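The Long Hold

The incident report form at Pelupessy has 6 boxes, and the fifth one asks what the machine was doing immediately before the fault. I wrote "its job." The form came back from head office with a note asking me to expand.

So I will expand.

We had the machine on the long table by the windows, on the second floor, with the blinds pulled most of the way down against the morning. It had two arms and a program called Sirora, and Sirora had been bought to do one thing, which was to pick up objects that customers had returned, turn them over, and decide whether they were broken. Pelupessy took in 3000 returned objects a month. Before Sirora, the deciding had been done by me and a man on the night shift I had met once, at a fire drill.

The salesman from Fadura had told us it would learn by handling things. It had the hands of a surgeon, he said. I have had surgery and I let that pass.

For the first weeks it handled things very well. It picked up pliers. It picked up a small purple cube that had come back without a note and that none of us could identify, and it put the cube in the "not broken" row every single time, which I thought was generous. It passed shoeboxes. It failed a doorbell that I would have passed, and when I opened the doorbell up it was right, and I went and ate my lunch in the car.

Then came the speaker.

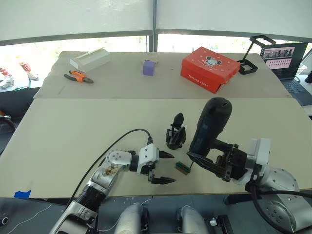

The inspection table, second floor.

It was an ordinary return, black and upright, the kind of thing people buy for a party and send back after the party. The customer had written "stopped" in the space for the reason. The right arm picked it up. The left arm hung open over the table, waiting its turn. On the monitor the status line said HOLDING, and I went to get coffee.

When I came back it said HOLDING.

Now, the normal time to inspect an object was under a minute. I drank the coffee. I sorted some packing slips. I asked the machine, through the proper menu, to release the object, and the status line thought about this and said HOLDING in capital letters, although to be fair it had been in capital letters before.

I called Fadura. The support line asked me for the error code, and I told them there was no error code, and they said that in that case there was no error. I said it had been gripping a speaker since before ten. They asked whether it had dropped the speaker. I said no. They asked whether dropping was what I wanted, and could I confirm that in writing.

"I want it to put it down," I said.

"There's a field for that," said the support line, and gave me the number of a different support line.

The second support line was better. She had me read out the log, which took most of an hour, and at line 1021 she made a small noise. There was a setting, she said, called confidence. The machine was meant to go on examining an object until it was confident, and someone had set the confidence to 300.

"Out of what?" I asked.

"Out of a hundred."

I looked at the machine. It had brought the other arm across by then and was resting the white tip of it up near the side of the speaker, like a doctor who has run out of tests and is trying the bedside manner. 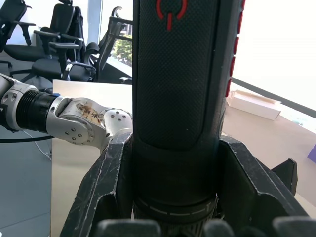
The object under inspection, from the right wrist camera.

The wrist camera was my only way of knowing what it saw, so I pulled it up on the monitor. It saw the speaker, mostly. It saw the mesh, and the power symbol in red, and a column of small red lights running down the edge. Past that it could see our office chairs and a tree. I don't know what any of this did for its confidence. I do know that I sat and watched that picture for longer than I have watched some movies.

"Can I change the setting?" I asked her.

"You can change it once it's finished."

"And when will it be finished?"

"When it's confident," she said. She did sound sorry.

There was of course the red button. Every one of these machines has a red button, and we had all been trained on ours, in a session with sandwiches. What we had learned in the session was that the button cut power to the arms and that on this model the fingers stayed shut when the power went, for safety. Whose safety was not covered. If I pressed it I would have a speaker in a fist, permanently, until a technician drove in from Flova with a special key. Flova is four hours away and the technician didn't work past three.

I pressed it anyway, a little after two. The arms went quiet. The status line went off too, and I will admit that was a relief.

The technician came the next morning. He had the key on a string around his neck. He opened the fingers, took out the speaker, handed it to me, and then plugged in his laptop and moved the confidence down to where it belonged. The whole visit took less time than his parking. On the way out he asked who had set it to 300, and I said the log only gave a user number, and he said he could look that up if I liked.

I said he'd had a long drive.

The thing is, I remember the afternoon. It had passed the doorbell's twin that day, same model, same batch, and I had opened that one up as well and found nothing wrong with it either, and I had gone into the settings menu thinking that if it was so sure of itself it could stand to be surer. I believe I meant to type 30 and send it the other way. I have gone back and forth on it.

None of which fits in box five. What I sent head office the second time was "Inspecting a speaker. Thoroughly." They accepted that, and closed the report, and mailed me a certificate for completing it.

The speaker is on my desk. I was supposed to grade it by hand, broken or not broken, and put it in a row. I've turned it over a few times. I've held it up to the window and pressed on the mesh with my thumb.

I told them I'd need until the end of September.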